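Tirnia: objetos de oficina e limpeza numa caixa aberta
Ficha do conjunto, mantida por Cristóbal Echeverría e Heledd Watkins
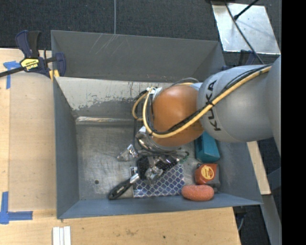 O conjunto reúne 200 imagens de objetos pequenos de uso comum, soltos no fundo de uma caixa cinzenta. A caixa fica sobre uma mesa de madeira clara.

Conteúdo
Entram panos, esponjas, fitas métricas, ferramentas de mão e caixas pequenas. Os objetos podem tocar-se ou ficar em parte tapados.

Organização
As imagens estão em 5 pastas, uma por arrumação. Cada pasta traz o ficheiro objetos.csv, com 3 colunas: nome, cor e categoria.

Limitações
O fundo da caixa tem riscos e manchas escuras, que não foram anotados. Panos dobrados contam como um só objeto. Na versão 2 foram corrigidos nomes de cores.

Contacto
Correções às etiquetas: Heledd Watkins, projeto Tirnia.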